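How to Put On an Outdoor Movie Night Without Losing Your Mind

I've now run three of these at Sala, the little park behind the Erkside library, and I finally have a routine I'd recommend to a friend (hi Tamsin, you asked, so here you go!).

Pick the movie first. You need a public screening license for anything that isn't your own backyard, and the price depends on the title and how many people you expect. Ours came to $295 for a family cartoon. Ask early, and get the answer in writing before you print a single flyer.

Next, captions. Turn them on for everybody and say so on the flyer. If someone is telling a story or giving a talk beforehand, book your ASL interpreters at the same time as the license. I waited until the end of January once and spent two very sweaty evenings on email.

Then the projector. I rent one from Grarkel, and I wouldn't go under 2000 lumens even after full dark. Test it at home with the same laptop and the same cable you'll bring. Pack a second cable anyway.
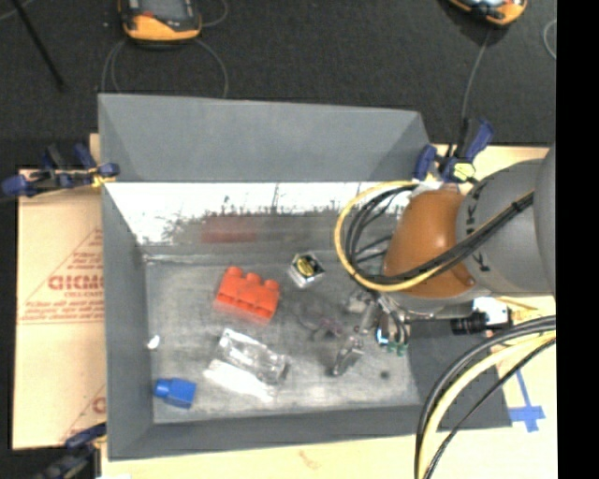

A red-orange block and a small square package in a gray metal bin.

For seating, blankets go in front, low chairs in the middle, tall chairs at the back. I mark the rows with string and leave a wide aisle for wheelchairs and strollers. Save some spots up front with a clear view of the interpreter, and put a small light on that person, or the whole thing is pointless once the sun goes down.

We had 139 people last time, and the popcorn line got silly. Carmela Leone took over and split it in two, one line for cash and one for cards, and it moved so much faster! Start popping half an hour before the talk, and keep the machine well away from the speakers (it's loud).

On the night, I go in this order:

Screen up and staked down
Projector and sound check
String and signs
Snacks
Captions on, checked from the back row

Leave a good gap between the social hour and the movie. People like to chat, and it has to get dark anyway. If rain looks likely, decide by noon and post it everywhere you posted the flyer.

Next up I'll write about borrowing a screen, if I can get the Skestska folks to tell me how they fold theirs.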